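Food Ethics and Public Policy
Unit 5: Cage Housing for Laying Hens
Lecture notes and reading guide
Instructor: Nazanin Nazari
Revised 12 November 2023

Purpose of the unit

Unit 4 dealt with how animals are slaughtered. Unit 5 turns to how they are housed, using the laying hen as its main case. Eggs are cheap, most households buy them, and the disagreement over how they should be produced has been carried on in legislatures, in courtrooms and in the purchasing offices of restaurant chains. Students should come away able to describe the main housing systems, state the strongest form of each side's argument, and explain why a rule that looks simple on paper can be hard to enforce.

Terms used in class

Conventional cage. A wire enclosure holding a small group of hens, with a sloped floor so that eggs roll to a collection belt. The hens have feed and water but no nest, perch or litter.

Enriched colony cage. A larger enclosure that adds a nesting area, perches and a scratching surface. Supporters regard it as a workable middle position; many critics regard it as a cage all the same.

Cage-free. Hens are kept loose in a building, on one level or in a multi-tier aviary. The term does not by itself mean that the birds go outdoors.

Free-range. Hens have some access to the outdoors. How much access, and for how long, depends on the certifier.

Please use these terms precisely in written work. "Factory farm" and "humane egg" may be quoted from a source but should not be used as your own descriptions.

The arguments

The case against conventional cages rests mainly on behavior. A hen approaching the time of laying will search for an enclosed place and will work hard to reach one. She will also perch at night and bathe in loose material where it is available. Critics hold that a system in which none of this is possible causes lasting frustration, whatever the bird's physical condition.

The case for cages rests on hygiene, cost and control. Birds are kept apart from their droppings, injuries from pecking are easier to contain in small groups, and sick hens are easier to find. Producers add that a poorly run aviary can have high losses, and that shoppers who say they favor cage-free eggs often choose the cheaper carton.

Both sides cite research, and students should ask of every study what was measured. A finding about mortality does not settle a question about behavior, and the reverse is also true.

Case for discussion: the Pomandale ordinance

The town of Pomandale adopted an ordinance barring the sale of eggs from caged hens within its limits. The principal supplier, Penner, kept 4000 hens in conventional cages and sold chiefly to local diners and bakeries. Huguette Pelletier, speaking for the restaurant owners, asked for a delay of 182 days so that existing contracts could run out. Darlene Lemieux, who drafted the measure, answered that a delay would only move the same objections to a later date. A petition with 1353 signatures was submitted in support of the ordinance as written.

The council adopted the delay and exempted liquid egg products. The exemption drew little comment at the time — it was added on the night of the vote — yet bakeries buy much of their egg in liquid form. Consider whether the ordinance as passed did what its sponsors said it would do. 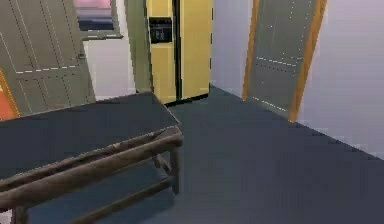

A second difficulty was inspection. The ordinance governed sale, so the town had authority over the shop and the diner but none over the barn. Inspectors relied on invoices and carton labels. Isedon, a private certifier, offered to audit suppliers for a fee, and the council had to decide whether a private standard could stand in for a public one. Its definition of cage-free was stricter than the ordinance in some respects and silent in others, notably on beak trimming.

Reading

Aušra Jankauskaitė, "Labels and Their Limits," course packet, first section only.
Kirsten Dhillon, "The Cost of a Dozen," course packet, complete.
Text of the Pomandale ordinance, with the February amendments.

Questions for section meetings

1. Should a local government restrict the sale of a product that may lawfully be produced elsewhere in the same state?
2. Is the enriched colony cage a compromise or a separate position with its own defense?
3. Who ought to bear the cost of converting a barn: the producer, the buyer or the public?

Written assignment

Submit a memorandum of no more than 10 paragraphs advising the council on the liquid egg exemption. State your recommendation in the first paragraph. Address at least one objection raised by producers and one raised by advocates — citing the packet in each case. Memoranda are to be uploaded through Trurkarer before the next lecture. Late work is accepted only by prior arrangement with the instructor.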